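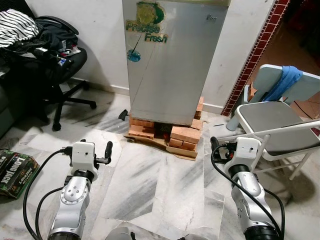
Refrigerator closed, both arms parked in front of it.

Workshop tips: teaching a two-arm robot to work a refrigerator by remote control

These notes come from the October sessions at Hilleritz. They assume the leader arms are already calibrated and the wrist cables have slack at full reach.

Starting position. Begin every demonstration with the door closed and both grippers pointing up, clear of the door swing. If the start drifts from one take to the next, reset it from the saved pose and not by eye. A refrigerator standing on bricks has its shelves higher than the kitchen models suggest, so check arm height before recording.

Opening the door. Use the arm on the side the door swings toward. Hook the edge, pull a short distance, then let the elbow travel outward. Pulling straight back loads the wrist and trips the torque limit. We set the pause between hook and pull to 700 milliseconds — shorter pauses gave policies that slipped off the gasket.
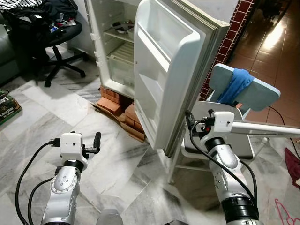
Door open, right gripper at its lower edge.

Keep one gripper near the door while the other arm reaches in. A door on an uneven base may creep shut, and the operator tends to notice late. Move chairs and cords out of the elbow path if you can. If you can't, leave them in the same place for the whole batch and write it in the log.

Thin plastic. Clear trays are the hardest item we have recorded. The rim shows mostly as reflections, and the depth reading is not to be trusted. Close on the rim from the wrist view, slowly, and stop when the plastic starts to bow. Lift 6 millimeters, hold, then carry. Discard any take where the grip was corrected more than once.

Batch size. Record 26 takes, rest, then review 11 of them at half speed before going on. Tired operators get jerky at the wrist first.
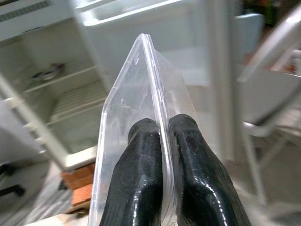 Siiri Pärn wrote in to say that she would not discard the corrected takes. Her policies trained only on clean grasps froze whenever the rim slid, and a batch with recoveries left in fixed most of it. She tags them in Plosalus and caps them at one in six.

We now keep them in a separate folder. Results to follow when the next batch is trained.

Last revised November 2023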